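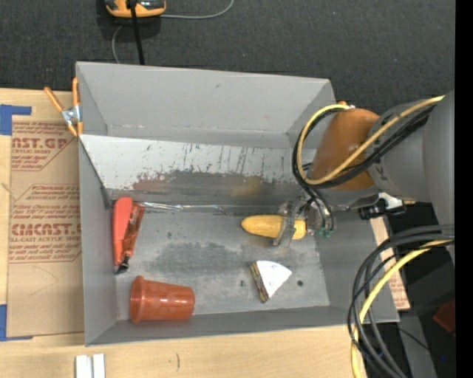
Clearing up after other people

By Calum Strachan

The question put to engineers at public events is nearly always the same. When will there be a machine that tidies the kitchen? Marin Matić, who has led the handling group at the Stojanović laboratory in Ternesport since it opened, has learnt to reply with a question of his own. He asks which kitchen, and who left it in that state.

Factories have had capable robot arms for decades. An arm that places the same part in the same fixture all day can be quick, accurate and very dull to watch. The household chore is a different sort of problem. A cup may be upright or on its side. Toy food, hand tools and crockery end up together, and each has to be held in its own way. A person reaches in without thinking. A machine must first decide what is there, then where to put its fingers, and then whether the thing it has closed upon is the thing it meant to take.

The laboratory has spent the past year on that last group of decisions. Its work is done in open bins with mixed contents, and the task is simple to state: take out what was asked for and leave the rest alone. Across the autumn the group recorded 3,539 attempts. Matić is reluctant to turn them into a single score. Results on rounded objects lying in the open were good enough, he says, that his staff stopped remarking on them. Results on flat things, and on anything resting against a wall of the bin, were much poorer.

"A wall is a great help to you and me," he said in December. "We slide the thing up it. Our arm still treats the wall as something to keep away from, and so it gives up on objects that a small child would have out in a moment."

Speed is the other difficulty. At Gorside, where a distribution firm sorts returned household goods by hand, an experienced member of staff can empty a mixed crate of 31 items before the kettle in the staff room has boiled. The laboratory's arm needed 12 minutes for the same crate when the two were compared, and it left several pieces behind. The firm's management was courteous about the result and has not placed an order.

It has, however, agreed to a longer trial. Returned goods arrive through the night, when few people wish to work, and a slow machine that can be trusted may still be worth having at such hours. The terms are modest. The arm will be given crates that have already been checked for glass and liquids, and it will set aside whatever it cannot identify for the morning shift. Gorside expects to put 600 crates through the system before it takes a view.

The home is further off. Grandalby, the housing association which has followed the project on behalf of its older tenants, asked for an assessment of whether an arm could load a dishwasher or clear a draining board in an ordinary flat. The answer it received was that single steps could be shown under supervision, and that the whole chore could not. Cost was one reason. The larger one was what happens after a mistake. In a laboratory, a dropped cup is picked up by a member of staff and the run is marked as failed. In a flat, the tenant may be the person least able to bend down for it.

Matić does not regard this as discouraging. His group will turn next to objects that touch one another — spoons in a drawer are the case he mentions most — and to the matter of walls. The trial at Gorside begins once the safety fencing has been approved, and the first crates have been set aside for it.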